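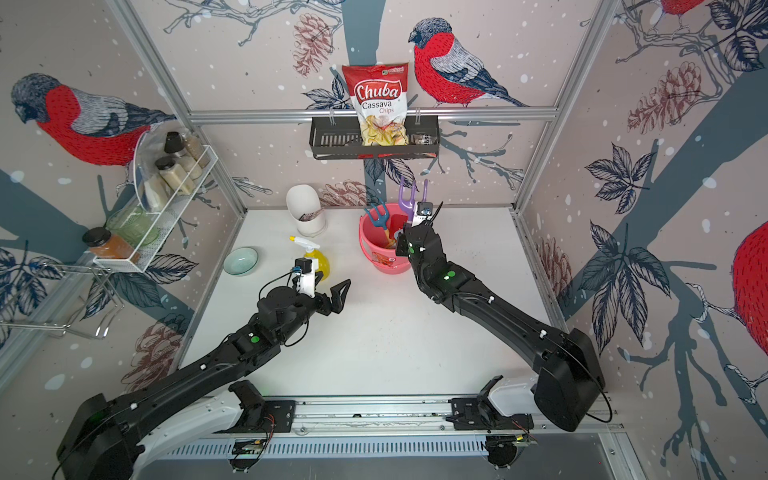 A bag of Chuba Cassava Chips in a black wire basket, with bird wallpaper behind.

2024-05-18
By Senthil Namboodiri

The Callo on Station Road in Zirkcombe has an aisle called World Foods. It is the narrow one by the back doors, and it holds soy sauce, coconut milk, taco kits, noodles, mango chutney and a shelf of Polish pickles. If you want cassava chips you will look for them there, and if the shop has them you will find them next to the poppadoms. You will not find them with the crisps, although they are eaten in the same way, by the same people, in front of the same television.

I think the aisle should go. I have thought so for years and the arguments for keeping it have not improved.

When these aisles first appeared they did a useful job. My parents used to drive 40 miles for curry leaves and decent lentils, and they were pleased when a supermarket gave them a few feet of shelf. A separate section told them the shop wanted their money. It also meant they could find everything in one place, which matters when you have three children pulling at the trolley.

But look at how people in the town shop now. Rice is in two places. The long grain is with the pasta and the big bags are in World Foods, usually at a lower price for the weight. Chickpeas are the same. A tin in the tinned vegetable aisle costs 20p more than a tin by the back doors, and as far as I can taste there is nothing between them. Shoppers who never turn down that aisle pay more for their dinner. Spices are worse still — the small glass jars are beside the flour, and the bags that would last a family the winter are at the other end of the building.

Meanwhile spaghetti sits in the main run of the shop, and so do croissants, olives and feta. At some point each of these was moved out of the special section and put with the ordinary food. I would like to know who decides when that happens. Soy sauce has been in British kitchens for most of my lifetime and it is still waiting.

I put this to Boonmee Jaidee, who was a buyer for a wholesaler before he retired to Zirkcombe, and he disagreed with me. His view is that a small product needs company. Put one bag of cassava chips among 6 shelves of potato crisps, he said, and it disappears. It doesn't have the advertising. People reach for the packet they know, the sales figures drop, and by January the line has been cut. In the World Foods aisle it is at least seen by somebody who came looking.

I take the point, and I don't have a full answer to it. Some things would probably be lost in a move. I would still rather they took their chances. A person who wants something salty goes to the crisps, and that person has no reason to visit the back doors. The present system protects small products from people who might like them.

Yazıcı, the grocer at the bottom of the hill, has never had a World Foods section. The shop isn't big enough. Bulgur is with the rice, pomegranate molasses is with the vinegar, and the plantain chips are on the same rack as the ready salted. Customers of every sort go in and out with bags of all of it. Children choose by the colour of the packet.

Callo is refitting the Station Road branch over the summer and has put a box for comments beside the customer service desk. I have filled in a card. I asked for the chickpeas to be put together first, as that seems the easiest, and for the crisps to follow.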